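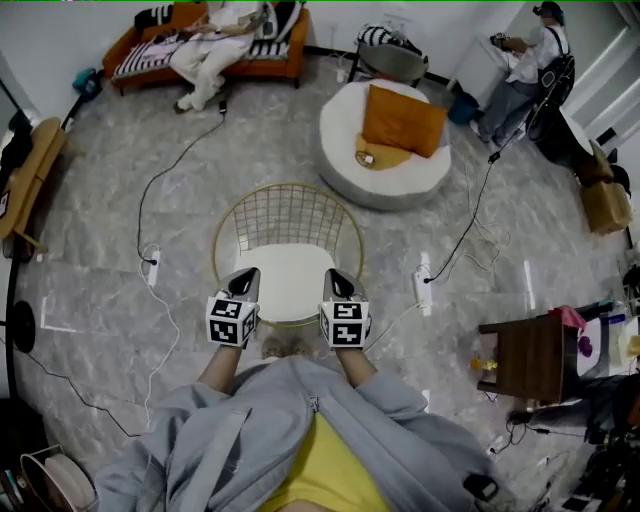
3 min read

Pre-season safety check for the holiday flat, with my comments

I've been letting the flat in Celville for five summers now, and every January I go through it top to bottom before the first family turns up. Tobias Escobedo (he has the place upstairs) asked for a copy of my list, so I've typed it up with the scribbles left in. Pinch whatever you like!

SMOKE ALARMS
Press and hold the test button on each one. Check the expiry date on the back.
OK. The hallway one is a bit yellow but still in date. Bedroom one chirped at me all through lunch, new battery in.

SWITCHBOARD
Test button on the safety switch. Labels readable.
OK. Somebody had written "oven??" next to the hot water circuit, so I've redone the labels in proper pen.

POWER POINTS AND LEADS
Cracked covers, scorch marks, double adaptors stacked on double adaptors.
One fail. The cover beside the bed was loose. Priya Schumacher is our sparky and she's booked in for it, and I've taped a note over the switch in the meantime.

BLIND CORDS
Cords fixed to the wall with cleats, nothing dangling where a toddler can reach.
OK in the lounge. The cleat in the small bedroom had lost a screw. Fixed, though I had to go out to the shed twice for the right one.

CHAIRS AND STOOLS
Sit, lean back, rock side to side. Feel underneath for sharp ends, missing feet and wobbly joins.
OK, with one new rubber foot. I do this one properly after Booker Kincaid went over backwards at our Christmas lunch (he was fine, the pavlova wasn't).
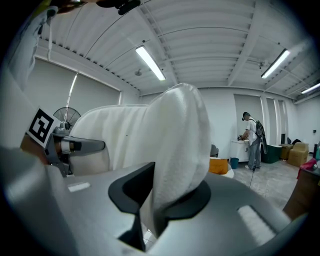
Anything that can tip gets a shove as well, so bookcase, chest of drawers, telly. The chest is the Calvo one I bought flat-packed and swore at for a whole afternoon, and its wall strap is still tight.

HOT WATER
Run the bathroom tap and check the temperature with a kitchen thermometer.
OK. Remember to let it run for a bit first, I always forget and get excited about a lovely safe reading that's just the cold pipe.

BALCONY
Push hard on the rail. Look for rust at the base of the posts. Nothing climbable beside it.
Moved the big planter back to the corner AGAIN. Guests love dragging it over to the rail. Rust spot on the end post, rang Fitzgerald Szabo at body corporate and he's coming at 5 pm to look.

FIRE BLANKET AND EXTINGUISHER
On their hooks, tags current, nothing piled in front.
OK once I'd shifted the recycling.

STILL TO DO
Bedroom power point (Priya)
End post (Fitzgerald)
Spare key to Trinity Strickland at number 18
Torch batteries, 30 in the bulk pack so that should see me out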